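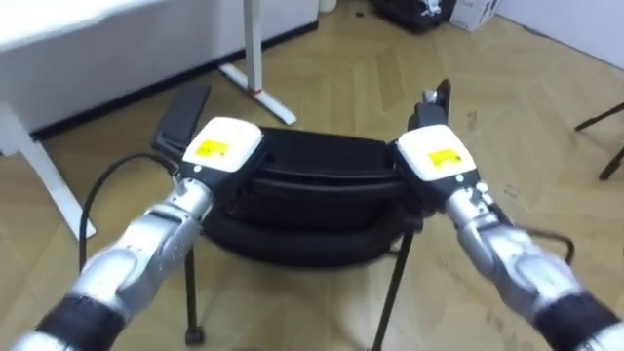
The second arm is where the errors come from, according to Aoi Kinoshita. A single arm that misplaces its gripper by a centimeter has a bad grasp. Two arms holding the same chair form a closed loop, and the same centimeter goes into the joints, the chair, or the grip.

Kinoshita has spent the past year at the Plasuddale laboratory working on Letanik, a learned policy for moving furniture with a pair of arms. The result she presented in June concerns one step of the training process: which demonstrations to keep. The full collection, Sesska, holds 2,916 teleoperated episodes. The best policy was trained on 2,000 of them.

"We didn't set out to throw data away," she says. "We trained on everything first. The policy reached the chair well and closed on it well, and then it pulled its own arms apart during the lift."

She traced the problem to the wrench measured at the wrists. In any two-handed hold, part of the force supports and moves the object. The remainder is internal: the arms push or pull against each other and the object doesn't move. Some internal force is needed to keep the grip from slipping. In a large share of the episodes it rose steadily from first contact to release, well past what the hold required.

The operators were skilled, she says, and the episodes all ended in success. The chair went where it was supposed to go. "If your label is success or failure, those episodes are perfect. The operator corrects by eye, the controller is compliant enough to absorb it, and everything looks fine on video. The policy copies the commands. It doesn't have the operator's next correction."

The filter is simple. Each episode is cut at the moment both grippers report contact. From then until release, the internal component is computed from the two wrist readings and the known grasp geometry, and its integral is divided by the length of the hold. Episodes are ranked by that value, with a second term that penalizes sudden changes. Everything below rank 2,000 is dropped.

Asked how the cutoff was chosen, Kinoshita says it was picked from a coarse sweep and shouldn't be read as a constant of nature. Smaller sets gave smoother lifts but lost coverage of the approach phase, so the arms arrived at the chair badly when it had been turned away from the robot. Larger sets brought the pulling back. The curve near the chosen value was flat.

The more useful comparison, in her view, is with a random subset of the same size. It had the same number of episodes and the same mix of starting poses, and it was trained with the same settings. The random subset behaved like the full collection. She takes this as evidence that the gain comes from which episodes were removed, and that training on less data did not produce it.
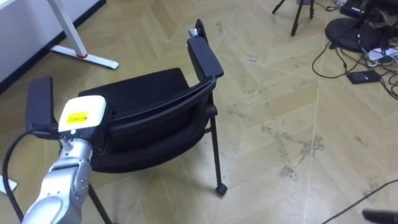

Chairs were chosen because they are awkward in ordinary ways. Casters roll during the approach. Padding compresses under the gripper, which makes the first contact hard to time, and an armrest can hide the part of the seat the gripper needs to reach. A rigid box would have been easier to model and would have said less about the filter.

The approach phase got its own treatment. Letanik predicts the pose of one gripper in the chair's frame and the pose of the other relative to the first. An earlier version predicted both in the robot's base frame, and small errors in the two predictions added up. With the relative form, an error in locating the chair shifts both grippers together. "You miss by the same amount on both sides," she says. "The arms can still agree with each other, and you can recover from that."

Below the policy sits an impedance controller adapted from one supplied by Maruyama. Kinoshita left its gains fixed through all the experiments. A softer controller would hide some of the internal force, and she wanted the numbers to reflect the data. She accepts that a deployed system would tune both.

There are limits. The ranking needs wrist force sensing during collection, so it can't be applied to older recordings that stored only joint positions and video. It also assumes the grasp points stay put. When a gripper slides along a padded edge, the geometry used in the calculation is wrong and the episode gets a score that means very little. For now, slips are flagged by hand. She has tried detecting them from gripper opening alone and found it unreliable on soft upholstery.

Evaluation covered 2 held-out conditions: a change in the chair's starting orientation and a change in its position relative to the desk. No new chair models were included. "I would like to claim it transfers," Kinoshita says. "I haven't tested it, so I don't claim it."

Her next step is to move the score from selection to weighting, so that a poor lift doesn't cost the training set a good approach. An episode would be split at contact and each part weighted separately. The first runs are in progress. She expects the approach phase to benefit most, and the lift to stay where it is.

The Sesska episode scores will be released with the ranking code. The raw wrench data will follow once the sensor calibration files have been checked against the recordings.

Related items
Relative pose targets for two-arm grasping
Contact timing on padded surfaces
Letanik: notes on the training setup
Estimating internal force from wrist sensors
Plasuddale laboratory: June talks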